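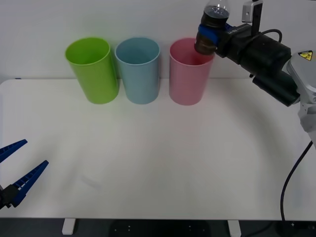 The council changed the kerbside collection in our street in March, and I have been thinking about rubbish ever since. Until then we had two wheelie bins and I put things in one or the other. The new system has more categories than I was used to, with a calendar for the fridge and a list of what goes where. The list did not match the way I had been sorting things for most of my adult life. I had to set up the kitchen again to suit it. Open plastic bins in a row, one of them lime green and the next one light blue, are the sort of arrangement I mean, and a clear bottle with dark liquid still in it is the sort of item that holds everything up. Under our new rules the bottle has to be emptied, the lid goes one way and the bottle goes another.

I live in Markstead, in the older part on the hill side of the railway line. The houses are on narrow blocks and most of them have no side access, so whatever bins you have sit out the front or get wheeled through the house. Ours sit out the front behind a bit of brush fencing. There was room for two. There are now three, and the third one blocks the tap.

The reason for the change, according to the letter, was the landfill levy. The council pays by the tonne to bury what we throw out and the price goes up every year. The letter gave no figure for what it costs per household, which I would have liked to know. It said food scraps were the heaviest part of the average bin and the easiest part to take out. I believed that but had never tested it, so for a while I weighed ours.

I used the luggage scale. Each time I took a bag out to the red bin I hooked it on and wrote the number on the back of the calendar. The bags were heavier than I expected and they varied a lot. A week with a roast chicken and a watermelon was a heavy week. A week where we mostly ate pasta was nothing much. Once I started keeping the food separate, the red bin bag dropped to a size where I could carry it with two fingers, and it was nearly all soft plastic. Bread bags, rice bags, the film off the top of mince trays, the bag the spinach comes in.

Soft plastic is the part I have not solved. There used to be a drop-off point at the Joo Street shops and I would take a bag of bags down there on my way to get the paper. It has been closed since the end of March. There is a sheet of paper taped to the front saying it will reopen, with no date. I kept saving them for a few weeks anyway, in the laundry cupboard, until the cupboard door would not shut. Then I put the lot in the red bin. I was annoyed about it for a day or so.

Being at home all the time has made a difference as well. We are both working from the dining table, and everything we would have eaten or drunk somewhere else is now eaten and drunk here. That includes the coffee. I bought a plunger and I go through a bag of ground coffee in well under a fortnight. The grounds are wet and heavy, and they go in with the scraps. I did try putting them straight on the garden. The lemon tree did not seem to mind but they set into a crust on top of the soil and went mouldy, so I stopped. I have since read that you are meant to dig them in or mix them with leaves.

I should say how the food collection works here, because my sister-in-law in the next council area has a completely different version. We get a small caddy with a lid for the bench and a roll of compostable liners. The full liner gets tied up and goes in the green-lidded bin with the lawn clippings. That bin used to go out every fortnight and is now weekly. The red one used to be weekly and is now fortnightly. That swap is what people complained about. There were letters in the local paper for weeks, mostly about nappies, and I think the people with nappies had a fair point. Council did end up offering a bigger red bin to anyone with kids under three, but you had to know to ask.

The liners are not very good. They start to go soft at the bottom on the second day, and by the third day you need to carry the whole caddy outside and tip it in. If you put anything hot in, it goes through straight away. I now line the bottom with a folded sheet of newspaper and that has mostly fixed it. Bones and prawn shells go in the freezer in an old ice cream tub until the night before collection. My other half was not keen on this but has come around to it, mainly because of the smell of the alternative.

We also have a worm farm, which I bought second-hand years ago and which went through a long stretch of neglect. It is one of the black ones with stacked trays, and the tap at the bottom has always dripped. I cleaned it out over Easter and started again with a box of worms from the Hirnunel nursery. I paid for a thousand worms and I have taken it on trust. They came in a cardboard carton with holes in it and a page of instructions that said to leave them alone for a week. I left them alone for a week. They are now eating, though slowly. They like pumpkin and anything that has gone slimy. They have not touched the celery. They do not get onion or citrus, so those still go to the council.

The yellow bin was where I had been doing the most wrong. I had always put the recycling out in a plastic bag, tied up, because it kept the bin clean. It seems you cannot do that. The people on the sorting line have no way of knowing what is in a tied bag so the whole thing gets pulled out and sent to landfill. I must have done that for over 2 years at this address and for longer at the one before. I had also been putting in coffee cups, long-life milk cartons and meat trays, and at least one broken colander. The list says no to the cups and the colander, yes to the trays if they are rigid and rinsed, and yes to the cartons, although the next council says no to those.

Glass goes in the yellow bin here for now. There is talk of a separate one, which would be a fourth bin, and I do not know where we would put it. Bottles with a deposit on them I keep aside. I wash them out, stand them upside down in the sink to drain and take them to the depot when the crate in the shed is full. At ten cents each it is not a living. Since we moved in I have had 1,520 of them through the machine, according to the running total on the app, and most of that was mineral water. The last load paid for a bag of potting mix.

The machine at the depot is particular. It will not take anything crushed and it will not take a bottle if the label has come off, because it reads the barcode. It will reject one with liquid left in it as well. I learned that in front of a queue, and I now check them all at home. The lids I take off and keep in a jar. I had meant to drop them at the school, but the school has been shut, so I have a jar and a half.

Electronics are the other thing that has piled up. When we changed our internet over we were left with the old Ziltel modem, its power pack and a box of cables that may or may not belong to it. Ziltel do not want it back. I rang and asked. You are not supposed to put any of that in a kerbside bin, and the transfer station is only taking trade loads at the moment, so it is sitting on top of the wardrobe with two dead phones and a toaster. I will take it all down when they open up to the public again.

What I have found most useful out of all this was moving the containers closer to where the rubbish is made. It sounds obvious. The recycling used to be in the laundry, which meant walking down the hall with a wet tin, and so the tin often went in the kitchen bin. Once the tub was under the bench next to the sink, the tins went in it. The caddy sits beside the chopping board and I scrape straight into it. There is a smaller tub in the bathroom for toilet rolls and shampoo bottles, and before that I do not think a single shampoo bottle had ever left this house in the right bin.

I tried labels and took them down again. Different colours are enough, once you have used them for a few weeks. Visitors would probably need the labels, but we are not having visitors.

The luggage scale has gone back in the suitcase. I kept the calendar page and added up the numbers yesterday. I had forgotten to write down a fair few of the bags, so the total does not mean a great deal, but the red bin has gone out less than half full the last 3 times. Next job is the garden shed, where there is a stack of half-used paint tins from the previous owners. The council has a paint day, or did have, and I have put my name on the list to be told when it is back on.

Posted 2020-05-10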